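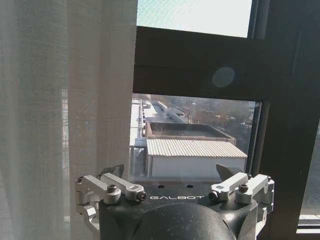
The Quiet Return of the Afternoon Rest

Puven, September 2, 2021 – For most of the last century, shops in the old quarter of Puven closed at one o'clock and opened again at three. The custom faded when the Sanar textile works moved to continuous shifts and the town adjusted its hours to suit them. It is now coming back.

A survey conducted in June by the Iwasaki Institute for Domestic Life found that 77 of the 200 households questioned set aside time for rest after lunch. The most common length was 20 minutes. Older residents tended to prefer 30, often in a chair by a window with the curtain drawn.

Tomoyo Kamata, who directed the survey, attributes the change to the growth of work done at home. "People have regained control over the middle of the day," she said. "They are using it much as their grandparents did."

Employers have begun to respond. Silludex, a bookbinding firm on the east side of town, no longer schedules meetings between one and two. Staff may rest, walk or go home for lunch – the company keeps no record of which.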